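Print | E-mail
Reading time: 2 min

Budgeting for a second hand-tracking station – what gets forgotten?

We record arm motion for robot training with wrist-worn marker cubes, one operator at a table. The plan is to add a second station in December. I have 394 dollars left for everything that is not the headset, the cubes or the computer. Is that workable? The room has a hard stone floor and one wall of outlets.
– Bayu Lumenta

Answer 1

Depends on the room. We spent more than that, but we bought stands too. Check eBay for power supplies.

Answer 2 (accepted)

It is workable if the table is already there. Price these first:

1. Spare cubes. Printed faces scuff, and a scuffed border costs you detections. Gakbridge quoted us 136 for a replacement pair. Tustton was cheaper but shipped without the wrist mounts.

2. Charging. Budget one charger per cube plus one spare, and label them. Sharing between stations cost us most of a Tuesday.

3. Cable management. Count every cord that reaches the operator's side of the table, then buy floor channel for that length plus a margin. Our table area, with cords and adapters still on the tile:
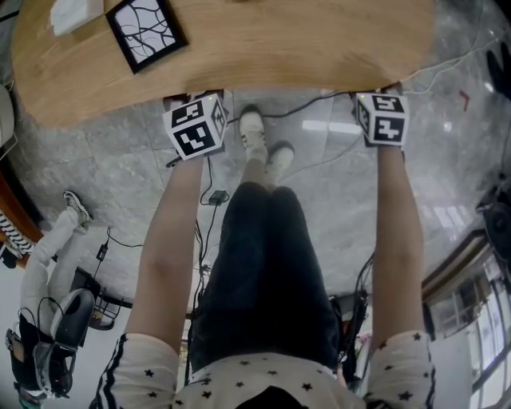 4. Lighting. Polished floors throw back ceiling lights. Allow for diffusers or a matte mat under the work area. The Briltton mat was 213 and covers up to two operators standing side by side.

Items 1 and 4 come to 349, so channel and chargers have to fit in the remaining 45. If they don't, drop the mat and test with the lights dimmed.
– Araceli Salinas

Answer 3

Agree with the above, except item 4. A plain dark rug did the job for us.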